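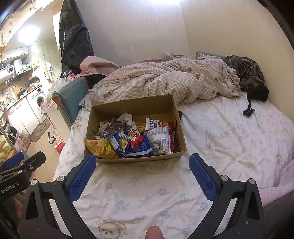
Tuesday, after lunch

Snack box day! I've been putting this one off because the box has been living in the back bedroom at the Edville place and every time I went in to sort it I ended up just eating something out of it. So, notes before I forget what I did.

The plan is still the one we settled on in June: one open carton of mixed packets per room, sitting on the bed, and we practice unpacking and repacking until we have an order that makes sense. The bed is a pain. A carton on a mattress tips toward whatever side you lean on, and the sheet (the white printed one, I like it, it stays) bunches up under the cardboard when you push. I've started setting the box down with the long side toward me and smoothing the sheet once, hard, before touching anything else. Much better. Do that.

Packing. My first go was big bags on the bottom, small packets wherever. Looked great for a minute and then the little yellow one kept sliding down between the bigger ones and I had to go fishing for it. Second go I stood the stiffer packets up toward the middle and laid the slippery ones across. The dark brown glossy package is the worst of the lot – it will not stay flat on anything, it just skates. I've got it lying diagonally over the others and I'm leaving it there for now.

Shiny yellow and orange bag goes front left. It's puffy, so it wants to come out first anyway, and nothing should be on top of it unless you like crumbs. White and red one with the big FOOD on it goes in the center, leaning on the bright blue package. I find that one fastest of anything in the box, so I use it as my marker and work outward from there.

Timing: 15 minutes for the first full repack, which is silly, and nearly 5 for the last one. I did 3 today and then my back complained. Beds are too low for this!

Things to fix
– crumpled translucent white plastic at the back of the box. Trash or packing? I kept it in, it holds that corner up a bit. Somebody tell me if it bothers them.
– labels. Half the packets I only know by color, so "the long blue and white one" is going on the sheet as its name until someone has a better idea.
– ask Bulthorpe if they have a shallower carton. I can't see the bottom layer in this one without digging.

Next time I want to try it on the kitchen table for comparison, same packets, same order. And I need to eat before I start.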